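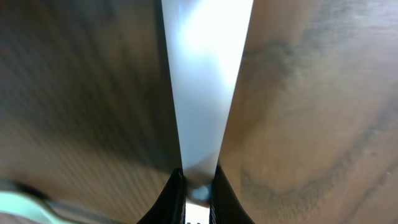
*Brown and white, close up.*

# About Pustudard

We make mustard in Rutherford, in a building that used to sell carpet. There are four kinds, plus a fifth in December that we argue over every fall. If you came looking for ketchup, the grocery store across the road has an entire aisle of it and we wish you both well.

## The name

Pustudard was a typo. Phyllis Crabtree filled out the business registration form late at night, with one hand, while holding a phone in the other, and what she meant to type is now lost to history. Changing it would have meant a second form. By the time we had the energy for a second form we had 4,000 labels.

People ask if it's Dutch. Stijn Declercq, who is from Ghent and would know, says it isn't anything.

## How we started

Phyllis taught middle school band and made mustard at home, which she gave to coworkers at the end of the year in place of anything they might have wanted. Stijn had moved in next door and was unhappy with American mustard in a way he felt free to share over the fence. She handed him a jar. He said it was "almost correct." She has been trying to get him to drop the "almost" ever since, and in the meantime they opened a company.

The first year we sold 508 jars, a good share of them to Phyllis's sister. The second year we sold 875, and the sister had cut back, so we consider that real growth.

## What we make

**Plain.** Yellow seed, vinegar, water, salt. The one your kids will eat.

**Ghent Style.** Smooth, brown and quite rude. Stijn's recipe, or rather his grandmother's, with the amounts worked out from memory and several bad afternoons. It has no sugar in it. Please stop writing to ask if it could have a little sugar in it.

**Coarse.** Whole seeds soaked overnight and then barely bothered by the grinder. Good on pork, good in potato salad, poor on a white shirt.

**Honey.** We held out for years. It outsells the other three put together – we have made our peace with that, and with the new roof it paid for.

The December jar changes. One year it was cranberry, and it was popular. One year it was fig, and we still have some if you're interested.

## Who we are

Phyllis runs the kitchen and signs things. She still conducts from time to time, usually at the bottling table and usually without knowing it.

Stijn buys the seed and tastes every batch. He doesn't do customer calls anymore, by mutual agreement.

Felista Shirima came in to fix our books over a long weekend and found enough wrong with them to stay. She sets the prices, so she is also the one to thank for our still being here. Her desk is the only tidy surface in the building, and we'd ask visitors not to put jars on it.

Marijke Geerts looks after shipping. If your box arrived with nothing broken and far too much paper in it, that was her. She also answers the email, and she answers all of it, including the ones written in capitals.

Then there's Willa, our stone mill, who came with that name painted on her side and is older than any of us. She grinds slowly and stops when she feels like it. We did buy a modern grinder once, a Skumex, which was fast and quiet and heated the seed until the mustard tasted like wet cardboard. It's in the back room now with a plant on it.

## Things we get asked

The shop is open Thursday through Saturday, ten to four. We close for lunch if only one of us is in, and there's a bell, though it doesn't do much when Willa is running.

You can return empty jars, and we'll knock 50 cents off your next one. They have to be our jars. We've had pickle jars, jam jars, and a vase.

Tours are on the first Saturday of the month, in groups of up to 8, and they take half an hour, or longer if Stijn gets started on horseradish. Wear shoes you don't love. Your eyes will water in the grinding room. It passes before you get to the parking lot, in most cases.

We sell to restaurants and delis by the pail. Write to Marijke with what you need and when, and she'll write back the same day with what you can have.

We don't do mustard baths or mustard plasters, and we can't give advice on either. The fig is half price until it's gone.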